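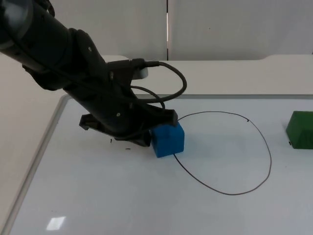

Page last changed: November, 16:40

Progress report to the Gerkus Fund
Project: Play and learning blocks for the Drekari activity rooms
Period covered: second half-year of the grant

Dear members of the board,

With this report we want to inform you about the state of our block project, how the money of the second payment was used, and what we plan for the remaining months. We follow the order of your form, but we put sections 3 and 4 together, as you allowed us last time.

1. What was planned

In the application we promised to develop a set of large, simple blocks in plain colors, together with table activities for children who are learning words of place: inside, outside, on the line, next to, behind. Each activity should need only blocks, a table and a marker. The set should be cheap to repair, and one lost block should not make the whole set useless.

For this period we had three tasks: to decide the shape and the surface of the blocks, to finish the first 36 activity cards, and to prepare the sets for the rooms in Rosedent.

2. What was done

The shape is now decided. We stay with the cube and with softly rounded edges. In the first period we also considered blocks with sharp edges, because they stand very exactly against each other, but they were not pleasant in the hand and the corners became damaged when a block fell. The rounded cube is a little less exact in a tower. We accept this.

The colors are also decided for the first two types, blue and green. We chose a strong blue, because the pale one of last year was difficult to see under the lamps in one of our rooms. A third color is still open. Red was asked for by many of the teachers, and yellow by the room in Rosedent, and we would like to test both before we order material.

For the activity "On the line" we use a loop drawn by hand directly on the table with a thin dark marker. It is not a perfect circle, and it should not be one. In the printed version from the first period the circle was exact, and the children treated it like a place where the block must fit. With an uneven oval they discuss more. When a blue cube is standing right at the edge of the loop, one child will say that it is inside and another that it is outside, and then the card has done its work. We have therefore taken the printed circles out of the set, and this also lowers the cost.

Of the 36 cards, all texts are written and the drawings are finished except for the last group (behind and in front of). This group is late by one month. The reason is that we changed the order of the words after the first tests, and the drawings had to be made again.
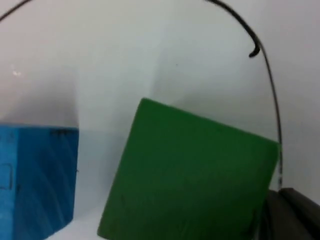
Rosedent, November

The surface of the blocks was the most discussed question in our last work meeting here. The green block has a matte and even surface, and we are satisfied with it. On the blue block one can see curved lines which run across the face, and a few small dark specks at the top edge. For the play this makes no difference. But the two colors should look as if they belong to one set, and at the moment they do not fully do so. We have asked our supplier Hsieh to send sample pieces with a smoother finish, and we will decide when we have compared them on the same white table.

We also used the meeting to try the activity "Turned and straight", where one block stands straight and the other is turned a little to the side. The task is to say which one is closer and which one is turned. The text of the card was too long, and we have shortened it to two sentences.

3 and 4. Costs and changes in the budget

For material we had planned 1066 euros in this period, and we have spent 979 euros. The difference comes mainly from the printed circles, which we no longer need. We kindly ask for your permission to use the remaining amount for the sample pieces and for markers that can be wiped from the table without leaving a shadow. The markers we have now are good to draw with but need much rubbing.

All other costs are as in the budget.

5. Next steps

Until the end of the grant we plan to finish the drawings of the last card group, to choose the third color and the finish of the blue blocks, and to pack nearly 40 sets for the rooms. The boxes are already ordered. A short guide for the teachers is in preparation, and we will send you the draft before it is printed, so that you can check how the name of the fund is used.

6. Questions to the fund

May the final report be sent together with one complete set, or do you prefer only the written part? We would also be thankful to know if the guide must carry your logo on the first page, or if the back page is enough.

With kind regards,
The project team, Drekari activity rooms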